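Lesestoff > Kurzgeschichten > Alltag

Zwei Gläser für Jandescombe

Lesezeit: 6 Minuten

Ich hatte Ravindra Singhal versprochen, dass ich nur kurz vorbeikomme. Kurz! Das habe ich ihm am Telefon gesagt und mir selbst auf der Treppe noch mal, und dann stand ich natürlich doch bis zum Abend in diesem Raum und redete über Bechergläser, als hätte ich nie in meinem Leben über etwas anderes geredet.

Dazu muss man wissen, dass meine Tante Lu ihr Leben lang Farben angerührt hat. Für Stoffe, für Ostereier, einmal für einen ganzen Gartenzaun. Sie hatte 143 Rezepte in einem Heft, alle mit Bleistift, und als das Heft an mich ging (die Möbel bekam mein Bruder, den Zaun bekam der Wind), stand auf der ersten Seite: »Immer in Glas, immer umgießen, nie rühren.« Mehr nicht. Kein Wort dazu, warum man nie rühren soll. Ich habe vier Wochen lang in Marmeladengläsern umgegossen und mir dabei die Küche in einem Ton eingefärbt, den Lu »Novemberbirne« nannte, und dann habe ich Ravindra angerufen, weil er der einzige Mensch ist, den ich kenne, der beruflich mit Glas zu tun hat.

»Marmeladengläser haben keinen Schnabel«, sagte er. »Komm her, ich stell dir was hin.«

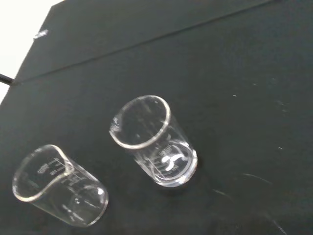
Zwei Gläser, zwei Schnäbel: der Anfang der Novemberbirne.

Ich hatte mir, ehrlich gesagt, mehr vorgestellt. Kolben, Rohre, irgendetwas, das blubbert. Aber Ravindra ist einer, der erst mal gar nichts erklärt und einen gucken lässt, und so guckte ich eben. Je länger ich guckte, desto mehr ärgerte ich mich über meine Marmeladengläser. So eine kleine Delle im Rand, und schon weiß die Farbe, wohin sie soll! Ich dachte an meine Küchenwand, an den Fleck hinter der Brotdose, der von weitem wie Portugal aussieht.

»Hast du das Heft dabei?«, fragte Ravindra.

Hatte ich. In einer Tüte von Isorari, dem Tapetenladen unten an der Ecke, in der vorher Kleister gewesen war, weshalb die letzten Seiten ein bisschen zusammenhielten. Er blätterte, und ich sah ihm an, dass er Lus Schrift nicht lesen konnte. Keiner kann das. Ihre Siebenen sehen aus wie umgefallene Stühle. Also las ich vor. Das Gelb zuerst, dann das Grün, das bei ihr »Teich, aber sauber« heißt, dann die Birne. Er hörte zu und brummte an den Stellen, an denen Lu »ein guter Schluck« geschrieben hatte oder »so viel wie letztes Mal«.

»Ein guter Schluck ist keine Menge«, sagte er.

»Bei ihr schon.«

Wir probten das Umgießen dann erst einmal ganz ohne alles, nur die Bewegung, wie man Tanzschritte ohne Musik übt. Ich kam mir albern vor und es machte großen Spaß. Anheben, kippen, warten, wieder gerade. Vor allem das Warten! Lu muss eine Engelsgeduld gehabt haben, und ich kannte sie nur als eine, die an der Kasse den Nachbarn ins Portemonnaie griff, damit es schneller ging.
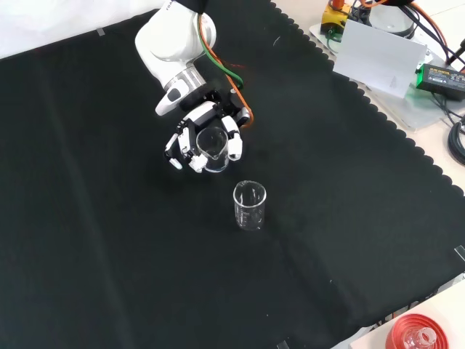 Ravindra meinte, das Gießen sei überhaupt nicht das Schwierige. Schwierig sei der letzte Tropfen, der am Schnabel hängen bleibe und nicht wisse, ob er noch dazugehöre. An dem erkenne man, ob jemand gießen könne, und wer ihn mit dem Finger abwische, der sei für die Sache verloren.

Ich habe ihn mein Leben lang mit dem Finger abgewischt. Das sagte ich aber nicht, ich steckte nur die Hände in die Taschen.

Dann klingelte sein Telefon, und es war die Färberei Bilavis aus Jandescombe, die seit Wochen versuchte, mich über ihn zu erreichen (ich gehe nicht ans Telefon, wenn ich die Nummer nicht kenne, das hat Lu mir beigebracht). Sie hatten von dem Heft gehört. Sie boten 3.000 dafür, bar, wenn ich wollte. Ravindra hielt die Hand über den Hörer und sah mich an, und ich sah das Heft an, und das Heft klebte am Tisch.

»Sag ihnen, ich überlege«, flüsterte ich.

»Sie überlegt«, sagte er und legte auf. Einfach so, ohne Gruß.
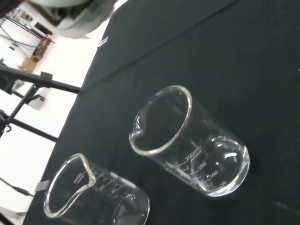 Was auf der letzten Seite stand

Es brauchte Wasserdampf und sehr viel gutes Zureden, bis der Kleister nachgab. Ravindra hielt den Kessel, ich hielt die Seite, und wir atmeten beide nicht. Ich hatte wohl auf ein Geheimnis gehofft, auf das eine Rezept, für das Bilavis noch mal das Doppelte zahlen würde. Stattdessen stand da eine Einkaufsliste. Zwiebeln, Seife, Briefmarken. Und darunter, mit einem anderen Stift: »Zweites Glas kaufen. Mit einem allein geht es nicht.«

Ich musste mich kurz hinsetzen.

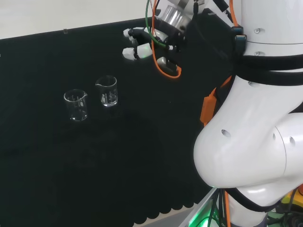
Lu hat nämlich immer allein gefärbt, jedenfalls habe ich das geglaubt. Als Kind durfte ich nur durch die Tür schauen, und was ich sah, war ihr Rücken und manchmal ein Ellbogen. Vielleicht hätte ich einfach reingehen sollen. Ravindra räumte das Heft zur Seite, und mein Blick ging wieder zu den beiden Gläsern auf dem schwarzen Tuch, so dicht nebeneinander, dass nur ein schmaler Streifen Schwarz dazwischen lag, das eine mit dem Schnabel zum anderen hin wie jemand, der gleich etwas sagen will. Da habe ich beschlossen, das Heft zu behalten. Nach Jandescombe fahre ich trotzdem, ich will deren Gelb sehen.

»Und die Birne?«, fragte Ravindra, als ich schon den Mantel anhatte.

Ich zog ihn wieder aus.

Abgelegt unter: Kurzprosa, Familie & Erbstücke, Farbe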